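Vutlow clothing exchange to reopen in larger premises this June

The Brastbridge Clothing Exchange will reopen in June at the former Testilska furniture shop in Vutlow, with more room for sorting and folding and a separate rail for children's wear.

The exchange took in 1,558 garments last year, and 1,156 of them went to new homes in the area. T-shirts were the most commonly donated item, followed by school jumpers and jeans.

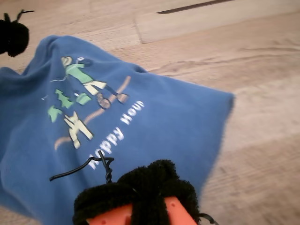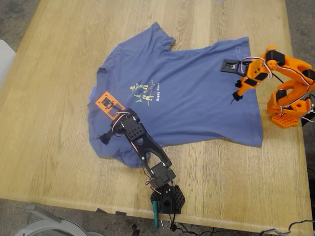
Blue T-shirt with a "Happy Hour" print.

Each garment handed in is laid out, smoothed by hand and checked at the collar, cuffs and hem before it is folded. Printed tops are folded with the design facing up, so that visitors can look through a pile without opening everything out. Items with small faults go into a mending box and are offered at no charge to anyone willing to repair them.

"People used to bring bags in and we had to sort them on our knees," said Brynhildur Snorradóttir, who manages the exchange. "Now we can spread a shirt out properly and see what we have got."

The new shelving was supplied by Dudás, a joinery firm based in Vutlow, and will hold 72 boxes sorted by size. Bohumila Šimek, who planned the layout, said the adult sizes would be kept at waist height and baby clothes nearest the door.

Visitors may take one item for each one they bring, up to a limit of 12 per visit. Clothing should be washed and dried beforehand - underwear, swimwear and single socks cannot be accepted. Shoes will be taken from the autumn.

Donations can be left at the side entrance between 10am and 2pm. Parking is available behind the building.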